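The rulebook for small jobs

At Clekholm, the rules for working with hand-held grippers fit on 3 sheets of paper. They are pinned beside the door, and on Thursday mornings they are read out before any work starts.

Arne Böttcher wrote most of them. He spent years on factory safety before he moved to Clustau, the firm that runs the Clekholm site, and he is used to rules that deal with fences, light curtains and stop buttons. Very little of that helps when a person is holding the gripper and the job is to open a plastic box.

"The old rules were about keeping people away from the machine," he says. "Our people have it in their hands. So I had to ask what a good working day looks like, and write that down."

The first sheet covers the table. It must be clear apart from the items on the job card and any small markers. Lighting stays the same for the whole session. Chairs are pushed back to the wall side so that no one has to step round them with a tool in each hand.
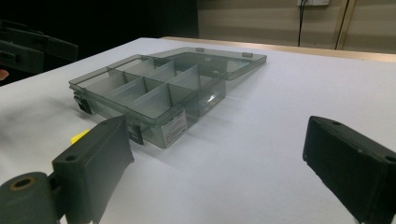

The second sheet is about handling, and it is the one people argue over. Böttcher's view is that a gripper should be used for everything the job card says it should be used for, and fingers for nothing. If a latch is stiff, the operator stops and marks the attempt as failed. Under an earlier version of the rules, it was fine to help with a thumb and carry on. The team went back through 2,019 recorded attempts from that time and could not always tell which ones had been helped.

"A failed attempt is worth keeping," he says. "A helped one that is marked as clean does harm, and you may not find it for months."

Thin, see-through plastic gets a paragraph to itself. Dividers overlap when looked at from the side, and a clear wall with light on it can be hard to judge for distance. Operators are told to approach slowly, to touch the rim before they apply any force, and to let go fully before moving off. Lids are opened all the way and laid flat. A lid left standing halfway can drop, and a dropped lid means the attempt is thrown out.

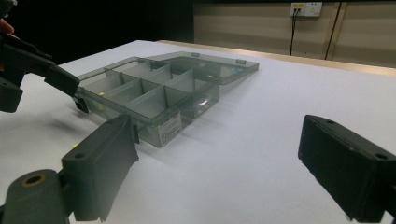
The compartment box with its lid laid flat, and grippers at the table in Clekholm.

There is a limit on time as well. Nobody works for more than 17 minutes without putting the tools down, and each break lasts at least three. Böttcher first set the limit at half an hour, in January, and cut it after operators complained of sore wrists. He would like it to be lower still. The managers at Clustau have asked him to wait until there is a full year of records to look at.

Not everyone agrees with this much paper. Teoh, a smaller firm doing similar work, gives its operators a single page and leaves the rest to training. Its staff say that long rules go unread, and that a good trainer will spot a bad grip sooner than any checklist. Böttcher has visited them and came away with one change, a practice run before the first recorded attempt of the day. He kept his other two sheets.

The third sheet deals with the tools themselves. Pads are wiped and closed together at the start of a session to see that they meet along their full length. Pivots are worked open and shut by hand. Any screw that can be turned with a fingernail is reported, and the tool stays off the table until it has been seen to. The whole check takes an operator 15 minutes with a pair of grippers, and it is paid time.

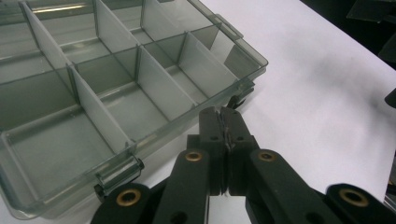
What other sites can use

Akon, which trains operators for several firms, has asked to use the Clekholm sheets in its own courses. Böttcher agreed on the condition that the date of the last change is printed at the top of each one. He has seen too many workshops running on a copy that went out of use years before.

His advice to a site starting from nothing is to begin with the tool check and the rule on failed attempts. The rest can be added as problems come up. Each rule at Clekholm has a line in a notebook saying who asked for it and what had gone wrong, and if nobody can remember the problem, the rule is looked at again.

The next version is due after the summer. It will include a section on left-handed operators, who have been asking for one since the first sheet went up.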